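1/18/24

Equipment planning, second arm + everything that goes with it. Writing this down before the request form is due, otherwise I'll do what I did in August and fill it in from memory and forget the cables.

Where we are: one arm, one set of fingers, one printed mount with one printed spare. The spare is from the old file, hole is undersized, so count it as half a spare. Controller fine. Power supply fine but it's the one that came in the box and there is no second.

Want: a second arm so fabric and sheet work doesn't block everything else. Right now if the sheet is on the table nobody can do the peg work, and if the pegs are on the table the sheet gets folded up and put on a shelf, and then the creases are different and the runs don't compare. Lost most of last week to that.

Quotes so far

Vatelo — same arm as ours or close to it. Quote came back fast. 14 weeks lead time, which kills us if we order after the end of the month. Includes controller, does not include gripper. Shipping is a separate line and they want it prepaid. Asked whether the wrist flange has the same bolt pattern as our current one, got a PDF with the wrong model on the cover. Asked again.

Prokska — refurbished. 7 weeks. Cheaper by enough that it would pay for the gripper and a decent table. Warranty is short and only covers the motors. They say joints are re-greased and backlash checked, I asked for the backlash numbers per joint, they sent one number. One number for which joint?? Need to chase.

Doucette — no arm, just tables and framing. Has a bench with leveling feet and a T-slot top, would let us bolt the base and stop measuring it in every morning. Price ok. Delivery to the door only, not up the stairs. Measure the stairs.

Gadanix — fingers and mounts, machined. Minimum order 2 sets. Nice parts, I handled one at the open day. Expensive for what it is, but see below.

Money

Not putting totals in here as they change each time I open the sheet. Rough shape: the arm is over half of it whichever way we go. Bench and fingers together are less than I feared. The thing I keep leaving out is small stuff — cable chain, connectors, clamps, filament, plastic sheet. Last year small stuff ran to 26 separate receipts and accounts sent the lot back twice. This year ONE line called consumables and one order.

Also not in the sheet yet: power drop on the far wall. Building does that, they charge us, I don't know what. Ask.

Setup check this afternoon

Went over the current station with the black sheet down to see what would carry over to a second one. Mostly looking at reach, cable and the mount.

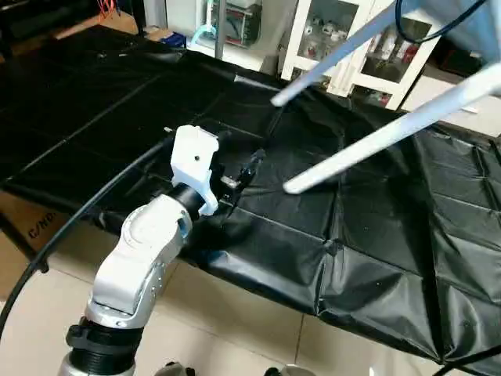 Arm over the black sheet, fingers empty, white printed mount on the wrist.

Notes from that:

Cable. The long black one makes a big loop out to the left and past the table edge. It's fine when the arm is moving slow and stays on this side. I don't like it for anything faster. A cable chain or even a couple of velcro ties on the link would sort it. Add to consumables, both stations. Don't let the second arm get set up the same way just becuase that's how the first one is.

Mount. Printed one is doing ok. The clamp at the bottom wraps the wrist and holds, but I've retightened it twice this month and I'd sooner not be doing that on two arms. Option A, reprint in something stiffer with thicker clamp walls. Option B, Gadanix. If we take B the minimum order covers both arms, so it's one or the other, no point mixing. Leaning A for the current arm and see how it holds, but the budget line has to go in now so put B in the request and hand it back if we don't need it. Can you hand it back? Ask accounts.

Fingers. Thin black ones are good for getting under a fold. For the peg work they're too thin, they twist. Second set with wider pads. Cheap, print or buy.

Sheet. Folds and crease grid are what we want for now, the draping over the front edge less so, it tugs on the part we're working with. Bigger table would fix this for free (not free). Buy a full roll instead of folded packs — flat sheet for the baseline, folded for the hard case. Roll needs somewhere to live. Tape down the back edge in the meantime.

Floor space. Tile floor is okay for the bench, leveling feet will deal with the grout lines. But the second station can't go where I'd drawn it: the glass-door cabinet is right behind the table and I'd want more clearance than that behind a moving arm. Either the cabinet moves or the bench turns ninety degrees. Turning the bench is less lifting. It does put the operator's back to the door, which I don't love.

Stand legs. White ones, close up against the front of the table. Too close to the fingers for comfort at the right side of the sheet. Move it out before the next run and put tape on the floor so it goes back to the same place. Zero cost, just do it.

Cardboard box by the left edge — flatten or store. We'll want packaging if anything goes back to a supplier, so store. Shelf in the back room.

Decision, sort of

Two ways to write the request:

1. Vatelo arm + Doucette bench + Gadanix fingers. Everything new, everything matches, long wait. Need approval by month end or we're into summer with one arm.

2. Prokska arm + Doucette bench + reprinted mounts. Half the wait, leaves something over for spares. Risk is all in the joints. If the backlash is bad we can't use it for the fold work at all and it becomes a very nice peg arm. Which might be fine? The peg arm could be the refurb and the current one stays on sheets permanantly. That solves the swapping problem, which was the whole point.

The more I look at it the more I like 2. But not without the joint numbers in writing. If Prokska won't send them, go with 1 and eat the lead time.

Spares either way: one power supply, one e-stop (ours sticks, has to be twisted hard to release), one full cable set. Do not let these get cut. When they trimmed the request last time it was the spares that went, and then we had the week with no controller cable.

Training/setup time also needs to be in the plan even if it has no cost against it. First arm took us a good while longer than the supplier said, mostly the mount and the calibration, both of which we have now. Put down 2 weeks and don't let anybody talk it down to days.

To do

- Prokska: backlash per joint, hours on each motor, what happens after warranty
- Vatelo: correct flange drawing, is the quote good past month end
- Doucette: bench weight, does the top come off for the stairs
- Gadanix: can the minimum order be split across two deliveries
- measure stairs and the turn at the top
- building: price for power drop
- accounts: returning unspent lines, one-order consumables
- reprint mount, thicker clamp, hole to size this time
- velcro on the cable
- move stand, tape floor
- roll of black sheet, check width against the new bench BEFORE ordering

Left the draft form in the shared folder, quantities are filled in, prices are not. If you have a quote I haven't seen, stick it in there and put your initials next to it. Don't touch the arm line until Prokska answers.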